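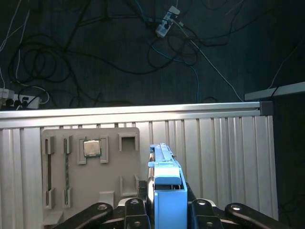 Vieille tour à remonter : par où commencer ?

Cekon
Posté le 21 mars 2024
Bonjour à tous. Excusez mon français, ce n'est pas ma langue maternelle. J'ai récupéré une ancienne tour et je veux la remettre en service pour du traitement de texte. J'ai rangé les barrettes debout dans des supports, et les multiprises sont au sol. Le processeur n'est pas encore posé. Voici l'ordre que je pense suivre, dites-moi si c'est correct.

1. Poser le processeur. Le cadre métallique du socket est déjà ouvert. Ensuite la pâte thermique et le ventilateur.

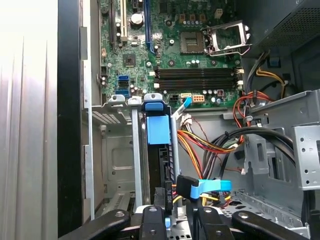

2. Mettre la mémoire dans les emplacements noirs, il y en a quatre.
3. Vérifier l'autre appareil, celui avec le bord bleu clair. Une petite LED rouge y est allumée, et je voudrais savoir à quoi sert le long connecteur à deux rangées de broches. 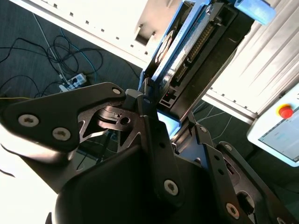
4. Brancher les câbles SATA et fermer.

Tasa
Pour le 1, d'accord. Attention à ne pas toucher les contacts dorés, j'ai tué une carte comme ça au mois d'août. Pour la mémoire, commence avec une seule barrette.

Sorkex
Pas d'accord avec Tasa. Une seule barrette, c'est pour chercher une panne. S'il n'y a pas de panne, on met tout et on démarre. Et le 3 n'a rien à faire dans la liste – ouvre un autre sujet.

Tasa
Je préfère perdre 20 minutes au début qu'une soirée à la fin. Chacun sa méthode.

Cekon
Merci à vous deux. Je vais essayer avec une seule barrette, je suis prudent de nature. Ce qui m'inquiète plus, ce sont les câbles. Entre le SATA bleu et les fils jaunes, rouges et noirs de l'alimentation, je ne trouve pas le bon chemin. 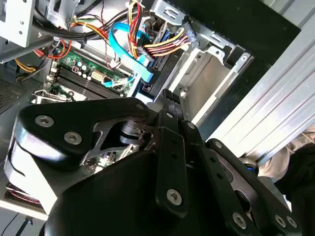

J'ai pensé à des colliers en plastique, mais si je dois changer un disque plus tard, il faudra tout couper. Est-ce que du velcro suffit ?

Sorkex
Le velcro suffit largement. Passe les fils le long du bord et laisse un peu de mou au SATA, il n'aime pas être plié.

Cekon
Bien compris. Je prends du velcro et je vous écris quand elle démarre.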